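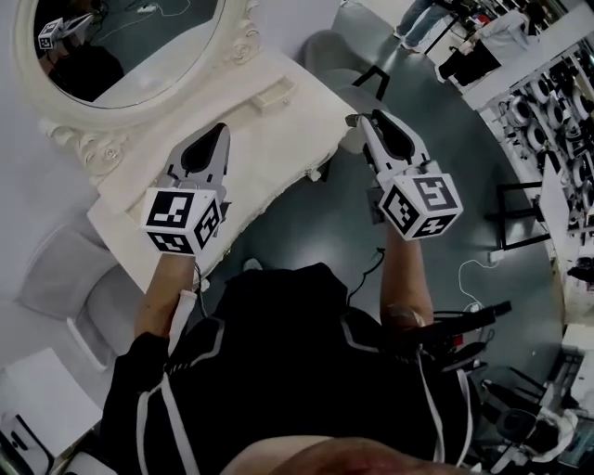
**Thread: Handheld gripper demos vs teleop, our numbers after the summer run**

**sdolezal** wrote:

August 12, 2021

Posting this as promised in the calibration thread. We compared two ways of getting demonstrations for the same set of tabletop and drawer jobs. One set came from people using a pair of handheld grippers with marker cubes on top. The other came from teleoperating the arms directly. Same fingers in both cases, same objects, same rooms.

We collected 1,000 demos with the handhelds and trained on those alone. On the held-out furniture the policy managed 70 per cent of trials. The policy trained on teleop data, with the same number of hours of people's time behind it, managed 49 per cent.

The hours are the point. A teleop hour gives far fewer demos than a handheld hour, so the handheld policy saw much more data. We matched for labour because labour is what we pay for.

Code for the pose tracking is in the Womis repository under tools. Write-up to follow in September.

Svetozár Doležal

---

**pellam_k** wrote:

Useful, thanks. Did you match for number of demos as well, even on a small subset? If you gave both policies the same count I'd expect teleop to come out ahead, as there is no gap between what the person did and what the arm can do.

---

**sdolezal** wrote:

Yes, on the drawer task only. Teleop was ahead when the counts were equal. I'll put the figures in the write-up once we've rerun them, as one of the seeds had the wrong gripper offset.

---

**marrowfat** wrote:

I don't think "per hour of labour" is a fair headline. You're leaving out the time spent throwing away bad tracks. When we tried marker cubes at Seok we lost a lot of takes to the cube turning away from the camera, mostly when the wrist rolled past a certain point. Someone has to go through all that. Was it counted?

---

**sdolezal** wrote:

Filtering was counted where a person did it. Most of it is automatic: if either cube is lost for longer than a set time, the take is dropped and the operator hears a beep, then repeats it. Repeats are in the hours.

What wasn't counted is building the filter.

---

**marrowfat** wrote:

Then I'd say so in the first paragraph of the paper. Dropping takes where the cube is lost also skews your data. You end up with a set of demos in which nobody ever rolls their wrist very far. Any task that needs it will be missing or done in an odd way.

---

**tansy_b** wrote:

Agree with marrowfat on the skew, and I'd add mirrors. Dressing tables, wardrobes and bathroom cabinets all give you a second cube in the glass. Our detector at Enomico used to pick up the reflected one and the pose would jump a metre or more between samples.

A reflected marker should fail to decode, given that the pattern is flipped. In our case the dictionary had a couple of patterns that were close enough to flipped versions of others, and with blur that was sufficient. Worth checking which dictionary you have.

---

**sdolezal** wrote:

We had this too. Two changes fixed most of it:

- swapped to a smaller dictionary with the flipped near-matches taken out
- rejected any pose that implies a hand moving faster than a set speed

The speed check does nearly all the work. I ran the tracker with the old dictionary and the check switched on and the results hardly changed.

---

**pellam_k** wrote:

What about shiny table tops? Glare on white gloss paint gave us trouble, though that was with overhead cameras.

---

**sdolezal** wrote:

Not much. The cubes are held above the fingers, so the camera is normally looking at them against whatever is behind. Gloss hurts the policy more than it hurts the tracking.

---

**odbury** wrote:

Different question. How do you deal with reach? A person leans over the table with both arms out and shifts their feet without thinking. A fixed pair of arms can't. I'd guess a fair share of your failures are simply the arm running out of room.

---

**sdolezal** wrote:

That's right for the far side of deep tables. We run every demo through the arm's inverse kinematics afterwards and mark the ones it can't follow. For this comparison the marked ones were left out of training, though the time they took is still in the total.

The mobile base on the Clelenora platform should recover a lot of them, but we have no results with it yet.

---

**odbury** wrote:

Could you release the marked ones separately? We have a base that moves and I'd rather have them than not.

---

**sdolezal** wrote:

Yes, I can do that. They'll be in their own folder with the reason for rejection in the metadata.

---

**marrowfat** wrote:

If you're doing that, please include the takes with lost cubes as well, even without poses for the missing stretch. I'd like to see how far the wrist thing goes before I argue about it any further.

---

**sdolezal** wrote:

Those I need to check. The tool deleted the raw video for dropped takes during the first 2 weeks, before I changed the setting. Everything after that should still be on the server.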